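Flornside Allotment Association
Minutes of the spring meeting, Pedorside hall
Posted in March by the secretary

Started 7.10pm, a bit late as the hall was still locked. 21 present, five apologies. Last minutes agreed, one correction - the hedge at the lower gate is privet, not hawthorn.

Water. Bill came to £384 for the year, up again. Long talk about the trough by the top path, which drips from the ball valve. Agreed to buy a new valve and fit it before the supply goes back on in April. Hosepipes: same rule as last year, watering cans only from the troughs, hoses allowed at the standpipe for filling butts. One member wanted hoses banned altogether. Voted on, not carried.

Waiting list. Now 49 names. Two half plots coming free on the Pedorside edge, both badly overgrown with bramble. To be offered as they are, first year at half rent. Somebody asked if we could split the old double plot at the corner. Present holder is willing to give up the far end but wants to keep the plum trees. To be measured and brought back next time.

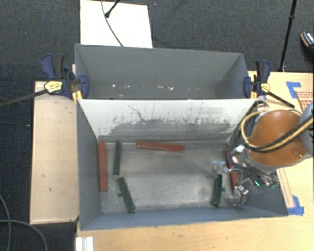
Manure. Delivery from Wanigasekara stables was very strawy last time and the heap blocked the turning space for nearly a fortnight. Will ask for it to be tipped on the other side of the track. Members to take thier share within a week and NOT leave barrows across the gate.

Bonfires. Two complaints from the houses behind. No fires before dusk, none at all May to September. Notice to be redone, old one unreadable.

Seed order. Flirkovov catalogue discount still on if we order together. Forms back by end of month, money with the form please. Shallot sets may be short this year, put a second choice down. Onion sets fine.

Shed. Padlock code changed after the meeting, ask if you havent had it. Strimmer is away for repair.

AOB. Rats near the compost bays - no cooked food in them, bays to be turned monthly. Plant swap in May, tables needed. Request for a bench by the pond left over till we know the cost of the valve.

Closed 8.50pm. Next meeting in June, same hall.

Contact the secretary via the noticeboard box | © Flornside Allotment Association | Back to top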